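Vornar Slipway: Frequently Asked Questions

What size of vessel can the slipway take?
The cradle is rated to 754 tonnes displacement. Maximum beam between the side arms is 14 metres. Vessels with bilge keels or fixed stabiliser fins need a docking plan before a booking is confirmed.

How far ahead should I book?
Hull survey slots are released in November for the following year. Short haul-outs for anode replacement or propeller work can sometimes be fitted between surveys. Send enquiries to Nhyira Essien at the Bindham office and quote the official number of the vessel.

What trim is required on arrival?
No more than 50 centimetres by the stern, and no list. Ballast and fuel tanks should be either pressed up or empty. Slack tanks must be declared on form 2551.

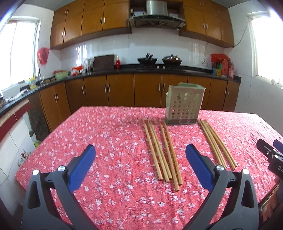

Can the crew stay aboard while the vessel is on the cradle?
Yes, provided shore power and the fire main are connected. Grey water discharge valves are to be closed and tagged. Galley use is permitted on electric ranges only; LPG cylinders are landed before haul-out.

Who measures the shaft clearances?
Yard fitters take the readings at four positions on each bearing, and the owner's superintendent may attend. Results are recorded in millimetres to two decimal places.

Do you stock antifouling?
No. Coatings are supplied by the owner or ordered through Chauke, whose store is beside berth 54. Data sheets must reach Volkan Yazıcı, paint foreman, before any drum is opened. Tributyltin coatings are not accepted at this yard.

Is the harbour tug included in the docking fee?
No. Towage is invoiced separately by Justcombe.

Page revised 12 Jun 2007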